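Monday, late

Writing this fast, bed in ten minutes. Train was at 6:40 so I've been up forever.

Sastach today. Finally. Two years of saying I'd go and then it was just a ticket and a sandwich. Gray all the way out, slept through the tunnel, woke up with my cheek on the window and the river right there beside the track, brown and fast. Walked from the station. Longer than the map makes it look and no sidewalk for the last bit.

The wall first. I want to get this down while I still have it. It's the old mill wall along Stimska Street, the only side still standing, and it has the names cut into it. I had thought there would be a plaque, something bronze. No, it's just names, cut straight into the brick at about chest height, by different hands. Some neat, some you can tell the person had never cut a letter in their life. 306 of them. That's everyone who stayed out the whole 17 weeks. The ones who went back early aren't on it and the woman at the museum says there are still families who don't speak over that. Over a hundred years! My grandmother would of understood perfectly.

Found ours. Took me half an hour, down low near the drainpipe, second row from the bottom. Only the last name and an initial. The initial could be an A or an H, the brick has gone soft there. If A then it's great-grandmother's sister Adela, the one in the hat in the album. If H I have no idea who that is. Put my finger in it like an idiot. Then some school kids came round the corner and I pretended to be tying my shoe.

What I keep thinking about is the bread. Everybody writes about the march and the day the soldiers came up from Piras, and there's a painting of it, very dramatic, lots of horses. But the dockworkers in Estov took a cut of their own pay every week and sent flour. They'd never met anyone from Sastach. Half of them didn't speak the language. Sacks came up the river by barge, with ESTOV stenciled on, and the women here made the sacks into shirts afterward and the kids went round with ESTOV on their backs. There's one in the museum. Tiny. A child's shirt, maybe age four, the letters go right across the shoulders and the V is under the armpit. I stood in front of that thing a long time. Bought the postcard, then bought a second one for Mom.

Museum itself: small, too hot, one of the bathrooms locked. Three rooms and a stair you can't go up. Good, though. They have the account book from the strike kitchen open under glass, columns and columns. Onions, lard, candles, "soap for Mrs. K." Somebody kept that so carefully, ruled every line. They turn one page a month so it depends when you come what you get to read. I got onions.

Then the talk at 2. Sandro Marchetti, who wrote the book about the barges. Forty-two chairs out and almost all of them full on a workday, I was surprised. He's older than the jacket photo. Mumbles for the first part and then forgets to be nervous. He's found letters going the other way, from Sastach back down to Estov, thanking them, and later ones that are just regular letters. A baby, a bad winter, did you ever get the cough looked at. Two of the letter writers kept it up till the second war. He read one of them out and had to stop for a bit and drink water.

A man in the back wanted to argue about the settlement, whether they won or not. Wages went up a little, the foremen were kept on, the mill closed anyway eleven years later. Marchetti said he's been asked that in every town and he changes his answer. The man wasn't happy with that. I kind of was.

Wanted to ask about the initial, A or H. Hand half up, then they called time and there was coffee. Got as far as the line for signing, and he was nice, and I said something stupid about liking the cover. Didn't ask. So mad at myself on the way home. I'm going to write him, there's an address in the back of the book. Things to put in: the initial, where on the wall, the hat photo (scan it, don't send the real one), and ask if the strike kitchen list has names of who did the cooking becuase Grandma always said Adela cooked.

Also ask the museum if they do rubbings. Or if I'm allowed. Paper and a fat crayon should do it, the light was wrong for a photo and it all came out flat.

Ate the sandwich on the station bench. Should've had soup somewhere. Missed the 5:10 by nothing, saw the back of it, so an hour of reading on a cold bench, chapter four, all tonnage and lock fees. I'll skip ahead.

Feet hurt. Call Mom tomorrow, before work if I'm up, and get her to look in the blue tin for anything with Sastach on it. Pay the phone bill. Return the umbrella.

Lights out

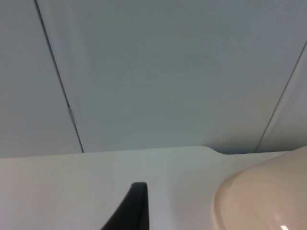 Pale panels, two dark seams.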